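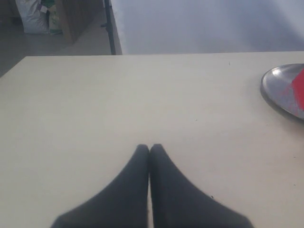 Photo: Ornell Street Art Index, CC BY 4.0

Ornell Street Art Index – README
Last edit 19/04/2025

What it is
List of murals, mosaics, painted signs and small yard sculptures in the Ornell district. 2,572 rows, one per work. Text only, no pictures of the works in the download.

Files
works.csv – main table
artists.csv – names as signed, plus known spellings
sites.csv – 355 addresses, one can hold many works
gone.csv – painted over, torn down or moved

Main columns
work_id, site_id, title, medium, year_seen, wall_color, condition (1 to 4, 4 is best), notes

Titles in quotes are from the artist. No quotes = we made it up so we'd have something to call it. Blank year_seen means the entry came from the old Gunero walking map and hasn't been rechecked yet.
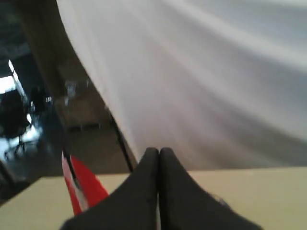

wall_color is the background the work sits on, not the work itself. Picked by eye from 8 words, so dont use it for anything exact. "Beige" is pale, like the tabletop in the photo just above, and anything yellower goes under "tan". "White" takes in grayish whites too, same sort of range as that big sheet. Brick is always "brick" even if somebody painted it.

Known problems
– Ullier side is thin, we only walked the main road
– Taşdemir Bakery wall is in twice (two panels, same artist, maybe one work??)
– mosaics with mirror or glass in them are under "mosaic" in older rows and "mixed" in newer ones. Search both
– accents broken in artists.csv if you open it straight in a spreadsheet, import as UTF-8
– some works recieved new titles after a repaint, old title is in notes

Changes
Added gone.csv. Merged the December walk. Dropped the rating column, it was all over the place.

Use
CC BY 4.0 for the tables. Covers our text only – the artists still own the works, ask them before you print anything. Corrections: send the work_id and what's wrong. Next update when the Ullier walk is typed up.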